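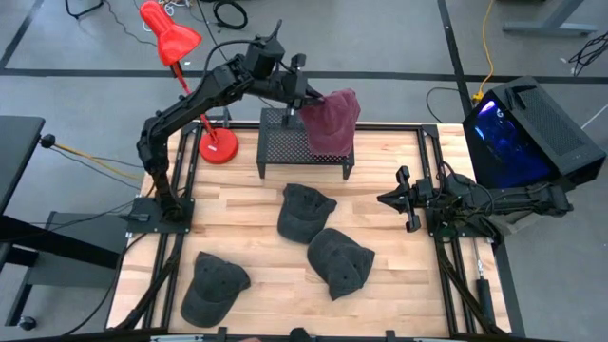 Left arm holding the maroon cap up by the stand, right arm folded in low with its gripper open.

Left arm goes limp mid-hold, help!

tsafavi
Hi all, first proper post after months of reading (so be gentle). I've got two arms on the one table, both on Briko controllers, sorting caps. The maroon one goes on the little mesh stand and the dark grey ones stay on the wood. Sounds daft but it's a lovely test for picking up floppy things, and it was going really well until Thursday.

What happens is the left arm picks the cap up fine, gets it up near the stand, and then now and again the whole arm just lets go of itself. No torque at all, elbow comes down with a proper thump. The log says "bus timeout, joint 3" and then every joint drops out together. The right arm has never done it. It's had me jumping out of my chair, and yesterday it missed my hand by not very much while I was straightening a cap.

Timeout is set to 200 ms, and I'm on the March firmware. Any ideas?

wobblyjoint
Cable, I'd put money on it. Joint 3 is the elbow, and that's where the loom gets bent the most on a long reach. Does it only go when the arm's stretched out?

tsafavi
Mostly yes, but it did it once nearly upright as well, which is what's confusing me.

fshokri
Before anybody gets stuck into cables, please stop putting your hand in there with the motors on. I know it's only hats. That elbow has a great lump of motor on it and when it comes down it comes down on whatever's underneath. Power off, then straighten your caps.

gantry_gaz
Bit much? They're small arms. I've been bopped by mine loads of times and I've still got ten fingers.

fshokri
Good for you. I had a Kiani arm land on my wrist in the Clilgate workshop and I couldn't hold a mug for a fortnight. Smaller than the ones in that photo too.

gantry_gaz
Fair enough, ouch. Still think it's the supply though and not the cable. Both arms moving at once, voltage dips, the one furthest along the chain drops off the bus first. Are they sharing a supply?

tsafavi
They are sharing, yes! But it's gone limp with the right arm sitting still, so would it still dip?

gantry_gaz
Less likely. Stick a meter on it anyway. Mine showed a dip of 2 volts and I'd spent a whole weekend swapping cables before I looked.

wobblyjoint
Or just wiggle the elbow connector with the arm resting on the table and watch the error counter. Five minutes. If it climbs, there's your answer – and keep your fingers off the joints while you do it.

fshokri
Whichever it is, the bit that bothers me is that a timeout on one joint kills the lot. There's a setting under Fault Response, it ships as "release all". Change it to "damped stop" and the arm sinks slowly when it loses a joint.

wobblyjoint
Not sure I agree with that as a blanket thing. If it's got hold of something it shouldn't, I'd want it to let go.

fshokri
The gripper's got its own setting, you can have that open and the arm still sink. I'd test it low down first.

tsafavi
Right, update, 2025-05-17. Wiggled the elbow plug and the error counter went from nothing to 900 while I was still sat there going "ooh". Meter didn't show any dip worth mentioning, sorry Gaz. I've reseated the plug, given the cable a bit more slack and put damped stop on. Running it overnight is off the menu until I trust it, but I'll leave it going tomorrow while I'm in the room and see if it'll do 2,000 picks.

gantry_gaz
I'll sulk quietly. Put a new plug on though, reseating never lasts.

tsafavi
Ordered one this morning. And the hands are staying out, promise!

Related threads on Multden
Briko controller won't find joint 1 after update
Strain relief for elbow cables, what do you use?
Gripper keeps picking up two caps at once
Where to put the stop button on a shared table
Kiani arm drifts when left holding a load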